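wasbridge-robotics list archive
Subject: Re: Laundry table task, proposed scoring for the spring meet
Date: Dec 23, 2018
From: the Curkthorpe club mentor

I've read the proposal twice now and I still don't think it's ready to go out to the teams. Quoting the part I have trouble with, so people who joined the list after October can follow:

> We at Trorklow feel the laundry table is the best event the league
> has had in years. Our students got the bottle pick working in three
> meetings. Last week we ran it 30 times with the cloth in place and
> it only missed 8. That is plenty reliable for a public event.
>
> We propose 8 points for a clean pick, no partial credit, and no
> restriction on what cloth goes on the table. Real laundry is messy
> and the robots should have to deal with it. Teams can bring their
> own clothes. If a team's vision code can't handle a gray shirt,
> that's a lesson learned.
>
> Unless anyone objects we'd like to send this to all schools before
> the break.

OK, I object, or at least I object to the "unless anyone objects" part.

Start with the 30 runs. Who put the bottle back between tries? If it was the same student setting it down on the same spot every time, you didn't test 30 picks. You tested one pick 30 times. We fooled ourselves exactly that way last year with the block stacking event, and then at the meet somebody else set our table and we scored next to nothing. I'm not saying Trorklow did this. I'm saying the message doesn't tell me, and I would want to know before 333 students build their winter around it.

Same question about "it only missed." Does a miss mean the fingers closed on air? Or does a pick that got the bottle up and dragged a sleeve along with it also count as a miss? The rules draft says "clean pick" and never says what clean is. My students read it and came back with three different answers, and all of them could be argued from the text.

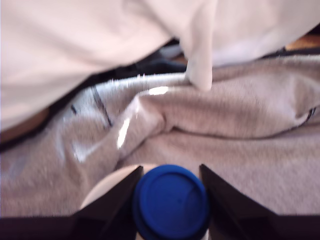 The cloth rule bothers me more than the points do. "Teams can bring their own clothes" sounds friendly, but it means every school is running a different event. With a bright blue cap in between two black fingers and gray knit behind it, a color threshold is going to look very good, and a team could get through the whole season on a dozen lines of code. Put a navy sweatshirt under the same bottle and I'd expect the same code to have a much worse day. I have nothing against simple code. My problem is a team winning on the laundry they happened to bring from home and everybody calling it a better robot.

Then there is shine. We've had trouble all fall with bright spots on anything slick, and the pale cloth is worse than it looks because it throws light back at the camera when the gym lights are on. One of our students spent most of a meeting chasing a "second bottle" that was a wrinkle with a highlight on it. We learned something, sure. I'm less sure a team should lose 8 points over which side of the gym they were assigned to.

What I would support:

One box of cloth, bought by the league, same box for every table. Include something pale, something dark, and something with stripes. The box goes out to schools in January or as soon as it can be put together.

Bottle position drawn from a hat by the referee, not set by the team.

Partial credit. Four for getting hold of the bottle, four more for lifting it and holding it to a count of five without bringing any cloth along. I know Trorklow wants all or nothing because it's easier to judge. It is easier to judge. It's also going to send a lot of seventh graders home with a zero after a robot that did most of the job.

A written definition of "clean," one sentence long, that a parent volunteer can read out loud and apply.

I also want to see one of the other schools repeat the Trorklow test before we quote any number to anybody. Corrigan has the same arm kit we do, I think, and their club still meets over the break. If they're willing, have them run it with their own cloth and somebody other than the driver placing the bottle. If they come out the same, I'll quit complaining and vote yes on the event. I don't expect they will, but I've been wrong on this list before – the line follower argument is still in the archive for anyone who wants to enjoy it.

On timing, sending it before the break is a mistake either way. Half the schools won't read it until they're back, and the other half will start building to rules that are going to change. We did that with the ramp height and had to apologize to everybody.

Could whoever has the current draft please post it as plain text? The attachment came through blank on my end, and I've been working from what got pasted into the thread.

Curkthorpe club mentor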